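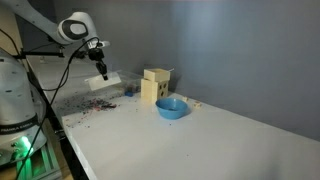
Skulow Department of Mechanical Engineering, Robot Learning Group

4.2 Collection of demonstrations

We collected demonstrations of the clearing task in two ways. In hand guiding, the operator holds the arm near the wrist and moves it through the whole task. In remote control, the operator moves the Medar input device and the arm follows with a fixed scale. The workspace is the white table of Figure 3, with small colored beads spread over it and with a bowl, a shape-sorting box and a clear container standing behind or beside them. The task is to bring the beads together with a flat sheet without touching the other objects. We did not fix the exact pose of the objects, and the beads were scattered again by hand before every attempt.

In total 1099 attempts were recorded between March and August 2018. After the check described in Section 4.3 we kept 502 demonstrations from hand guiding and 451 from remote control. The remaining attempts were stopped by the force limit of the arm or by the operator, and they are not used for training. Each operator could make up to three practice attempts for each method, and these are not included in the total. 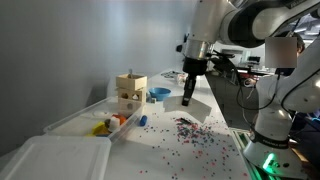 Marlene McKinnon objected, after reading a first draft of this section, that the two sets can not be compared directly, as an operator guiding by hand feels the contact with the table and an operator at the input device does not. We agree with this objection. For this reason the policies in Section 5 are trained on each set separately, and only the last experiment uses both of them together.

The difference is easy to find in the recorded paths. With hand guiding the strokes are long and the height of the tool changes little. With remote control the strokes are shorter, and many operators lift the tool between two strokes to look for the next group of beads.
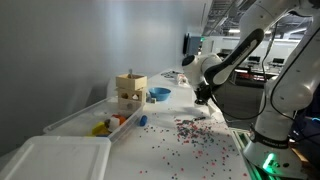

The lifting also makes the segmentation more simple. We cut each demonstration at the points where the vertical speed changes its sign, following the Wakholm procedure, and we discard segments in which the tool does not move sideways. For hand guiding this rule gives too few cuts, so we added a second rule based on the direction of the stroke. The threshold of both rules was chosen once and kept the same for all operators.
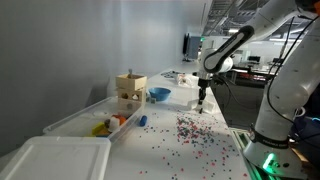 One of the operators commented on the form that remote control was slow at the beginning, but that she would choose it for a full afternoon of work, because her shoulder became tired from guiding the arm. Similar comments were given by others in the Girard room, and we return to the question of effort in Section 6.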